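The Playroom at Brodstead

The Brodstead Household Office issued its rule in October: no toy kitchen was to be closed until supper had been served. Inspector Mariama Ansah read it aloud at the white table, gravely, to no one under the age of 18.

"The lavender plate is laid for the Governor," said Mr. Barroso. "The banana is his."

"And the strawberry?"

"Under appeal - it has been for 3 years."

She signed the register and sat down to wait.
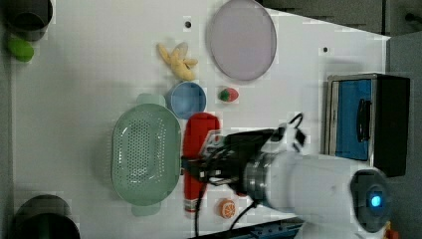
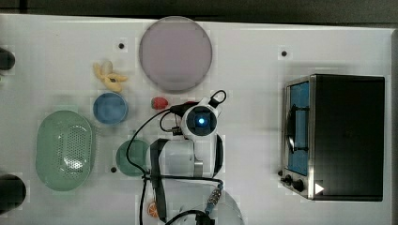
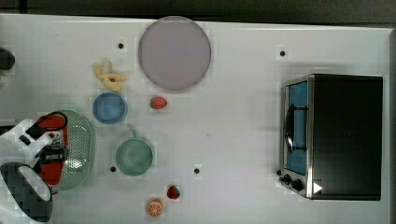

The table at Brodstead, with the Governor's plate and banana.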